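Spring Sort at the Brella Workroom

Gallery by Bhavana Suvarna

The workroom on the second floor at Brella was cleared out in April ahead of the move to Bodau. Most of what was stored there was small: boxes, trays, spare hinges, offcuts and a lot of paper. Anselmo Sampaio kept the inventory, which closed at 3,968 entries. This page covers the boxes and the table they were sorted on.

Boxes came up from the basement in the morning and were checked one at a time for loose joints and missing lids. Anything worth keeping got a number in pencil on the underside.
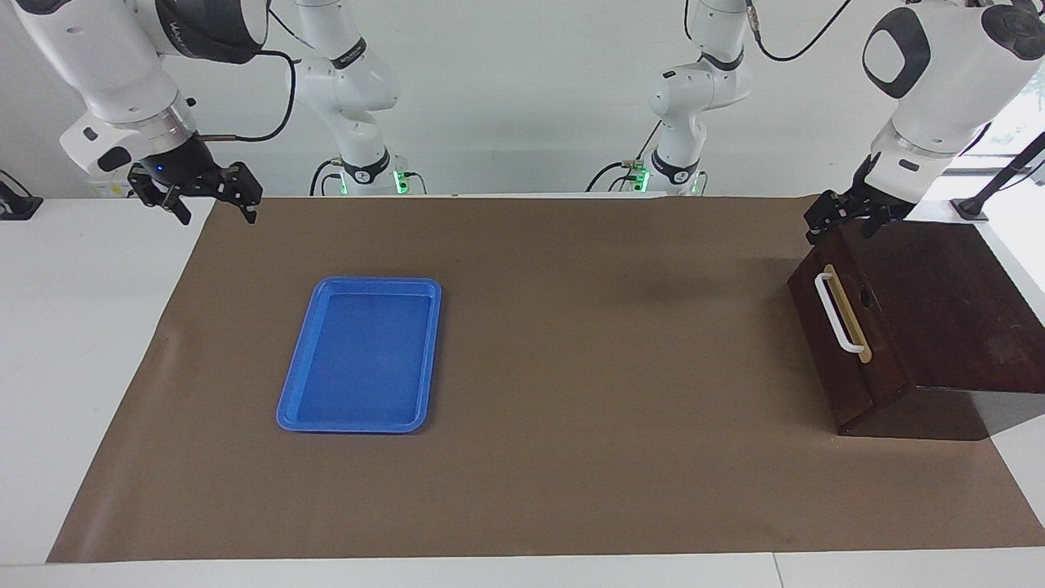
Nendetti ran a small box shop before it became part of Brella, and its older pieces were set aside first. Joseph, the storage line that came later, was sorted the following week. Dark wood like this marks up easily, so brown paper went down over most of the white table before any box was put on it. A sheet lasted 4 days on average and was then used for wrapping.

The numbering follows the old shelf order, starting at the door. Boxes with split corners went on a separate list for repair, and 9 of them are still waiting for glue and clamps.

Lids were stored apart from their boxes in 2 flat drawers, with matching pencil numbers. Requests to see the inventory can be left with Anselmo at the front desk before noon.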